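Laltby 2 review: demo cleanup and trajectory checking for hand-held grippers
Posted 08/06/2021

Quick one, on my lunch break, so excuse the mess. Been using Laltby 2 since April for clothing pick-up demos and people keep asking if it's worth moving off Komer. Short version: mostly yes, if your stuff is soft and your floors are shiny. Long version follows.

What it does. You record somebody working with a hand-held gripper, feed in the video plus the motion data, and Laltby gives you back a clean camera path, a gripper width for each moment, and a set of cut episodes ready for training. It does not train anything. It does not run the arm. Drudier sell a separate thing for that, haven't tried it, can't comment.

Install was fine. One package, one licence file, and then a fight with the video codec that ate most of my morning. The docs say the codec comes bundled. It doesn't on our machine. Rocío Paucar got it going by pointing it at the system copy, there's a line for this in the settings file, undocumented as far as I can tell. Look for codec_path.

Tracking

Main reason to buy. Komer would lose the camera path on polished tile pretty much every session. Reflections slide around when you move, tracker thinks they're real points on the floor, path drifts off sideways and your pick ends up hovering beside the jacket. Laltby has a highlight mask, on by default, and it throws out points that move wrong for where they sit. Works well. Of 188 episodes in our test batch, 37 needed a hand fix and the rest went straight through. I was expecting a lot worse with that floor.

Where it still falls over: when the gripper gets in low and the cloth fills the view. Quilted stuff is the worst, the pattern repeats and the matcher hops a row. You get a little jump in the path right at the grasp, which is the one spot you really don't want one. There's a smoothing slider but smoothing a wrong jump just gives you a slow wrong jump. I cut those and re-record.

Grasp labels

It guesses when the jaws close on something. On hard objects, great. On fabric, so so. A thin fold between the fingers looks almost the same as closed on nothing, width reads near zero either way, so it marks them as missed picks. There's a "soft target" toggle that waits for the cloth to lift before deciding, and that helped heaps. It should be the default for anyone doing laundry or clothing work. It's two menus deep and resets when you open a new project. Why.

Also, it doesn't know what it picked up. Two garments lying one on the other, you pinch the top one, the label just says grasp. If you want "hooded thing, not the jacket under it" you type that in yourself. Komer had a text box per episode for this and Laltby has it too, but Laltby's doesn't autofill from the last one. Small thing. Annoying by the end of a long day.

Timeline and editing

Best part day to day. Video on top, gripper width underneath, path in a side pane, all locked together. Scrub one and the others follow. Splitting an episode is one key. Undo goes back as far as you like. Sheyla Montoya had never touched a tool like this and was cutting clean episodes the same afternoon, with me mostly staying out of the way.

Colour coding for bad frames is good but the red and the orange are too close. I've asked for a different pair.

Clutter

We record in ordinary rooms with bags and boxes left about. Laltby handles it better than I thought, more edges to lock on to if anything. Just don't let anyone shift the pile halfway through a recording. It will believe the room moved, and it wont warn you.

Export

Standard formats, plus a Ferraro preset if your planner is on that. Preset had the gripper axis flipped in our version. Took ages to find, arm kept approaching with the fingers turned the wrong way round. Fixed with one sign change in the preset file. Drudier support replied in 6 days and said it was known. Could of been on the download page, then.

Export speed is nothing special. Start it and go get coffee. It uses the graphics card for tracking but not for writing out, so the last bit drags.

Versus Komer

Komer is cheaper, lighter, runs on an old laptop. On matte floors with rigid objects I couldn't pick between the paths. If that's your work, stay put, save the money. For fabric on tile, Laltby by a good margin. Importing old Komer projects works, but the notes come in as one long block and you'll be splitting them up by hand.

Good: tracking on shiny floors, the timeline, undo, soft target toggle.
Bad: codec mess, toggle that resets, flipped axis, jumps on repeating patterns, support a bit slow.

Would I buy it again, yeah. Would wait for the next update if you're on Ferraro and don't like editing text files. Will add a bit on the batch mode once I've had a proper go at it, only ran it once and I forgot to turn the mask on.

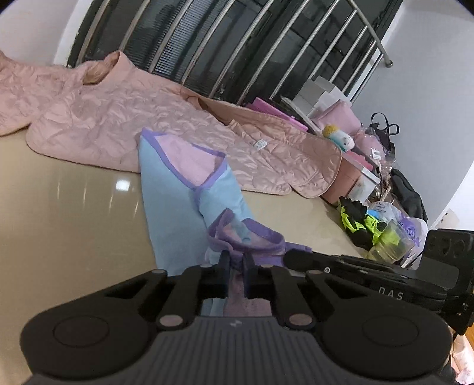 Does the soft target setting have to be on before you record, or can you switch it on later?

Later is fine. It only affects how the labels are worked out, so turn it on in the project and re-run the grasp step. Your cuts stay where they are.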